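Subject: Re: [manip-learning] wrist view only, how many demonstrations?

> We trained our put-away policy with 2,000 demonstrations and
> it still lets go of objects above the rim. Does the group at
> Lenside use the wrist view alone, or also an overhead one?
> And do you crop the fingers out?

Dear all,

At Lenside we use the wrist view alone, and we do not crop. The Plendik policy was trained with 3,000 demonstrations, all on one table.

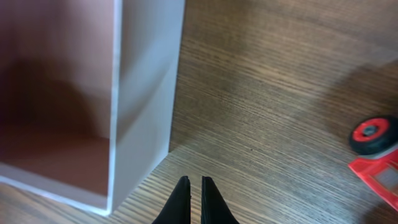
Release height was our main problem too. The policy has no depth input, so it must learn the height from how the box looks between approach and release. In a view like this one the pale front edge of the box comes down close to the fingertips, and the red toy vehicle is only partly inside the image. We now add a small loss on the position of the rim - it is predicted from the same features as the action. With it, early releases fell from 26 to 18 on our test set of the same size as before.

The second difficulty is a box that already has things in it, when a finger covers part of them. 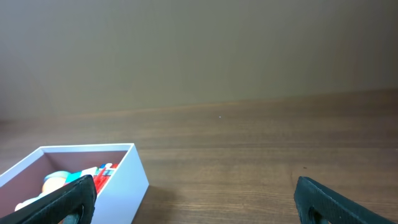 Fig. 2. Wrist view, fingers apart, toys in the white box.

For such views we tried to mask the fingers, as Metwally does, but the results became worse. I suppose the policy uses the fingers as a ruler, but I have not tested this properly.

I can share the rim labels if it is useful for you.

Best regards from Lenside

Recent in this list:
Flurnitz workshop, deadline moved to May
Metwally: new finger masks
Gripper pads wear out too fast
Re: Action chunk length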